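Bench notes, Wednesday, Stindgate workshop

Gripper build, second set of fingers. Present: me (Marietjie), Ruan until lunch, Sizwe on and off.

Where we stand. The printed fingers are on. They open and close. I was told last time that this made the thing finished, and I wrote in this same notebook that it did not, so I am glad to have had a whole day with it before anyone wrote to Precious with good news.

Started with slop. Held the left finger still and wiggled the right one by hand. There is play at the pivot, and there is more play at the tip, as you would expect, but it doesn't feel the same in both directions. Closing is tight. Opening has a soft spot before anything moves. Ruan thinks that is the linkage settling in and it will wear smooth. My experience with printed linkages is that they wear loose, and then they wear looser. We left it there. He is going to print one pivot with a tighter bore, and I will believe whichever one feels better after a week of use.

Pads. The claim in Ruan's drawing is that the two pads meet flat when closed. Tried it with a strip of paper: close on the paper, pull, see where it drags. It drags at the tips and slides out easily lower down. Flipped the strip, same thing. Backed off the screws on one pad, pushed it square with a thumb, tightened again, and got a better result for a while. Then I opened and closed it 80 times, counting out loud to annoy Sizwe, and the paper slid at the bottom again. So either the screws creep or the arm flexes. I lean toward the arm. Sizwe leans toward me having thumbs like a carpenter.

To do before anyone argues further: draw a pencil line across pad and arm, run it again, see if the line still matches up. Cheap test and we should have done it first.

Inserts. Two of the spares I pressed in on Monday's scrap part went in crooked. Iron too hot, or me in a hurry. Golshifteh says to start them with the tip barely touching and finish with a flat piece of metal pressed on top while the plastic is soft. Did 4 that way on the same scrap and they look straight to me. I have not tried pulling one out, so "look straight" is all I am claiming.

Camera. This is the part I trust least. The plan from Hesulthorpe is that we carry the gripper around by hand, record from the camera on it, and later the arm copies what we did. Fine. But the plan also says the tips must stay in view through the whole stroke, and whoever wrote that had a different camera mount in mind. With ours you get the pads and the front of the arms, and the frame or linkage creeps into the corner. Tilting the mount down loses reach, tilting it up loses the tips. I would like someone to choose. Until then I am leaving the mount where it is and treating every recording as practice.

The other trouble is light. Under the ceiling lights the hand tool throws a shadow into the gap between the pads.
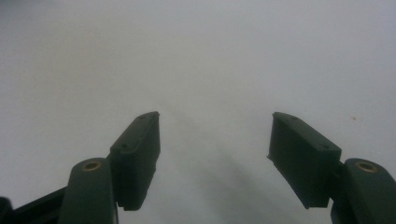 With dark pads over a pale surface the edges are easy enough to find, and I grant Ruan that much. Green was his choice and I had complained about it. What worries me is the soft gray shadow in the gap, because anything small and dark that we want to pick up is going to be lying in it. A person copes with that without thinking. I am not convinced the software will, and "it'll learn" is not an answer I can tighten with a hex key.

Sizwe suggested a lamp off to the side. Try it, but then we have a lamp that has to be in the same place every time, in a shared shop where people borrow lamps. Might be better to live with the shadow and stop picking such small parts. Ask Precious what Shezi's group picks up with theirs, and ask her for the failures too.

Also wiped down the tool rack drawer, found the missing 7 mm socket under the sandpaper. Whoever reported it stolen owes the shop an apology.

Left for next time:
Pencil line test on both pads.
Tighter pivot from Ruan, if it prints.
Pull test on the scrap inserts.
Side lamp, one try, write down where it stood.
Decide on the mount angle. I am not deciding it alone.

Locked up at six. Gripper is on the top shelf with the fingers open, please leave them open.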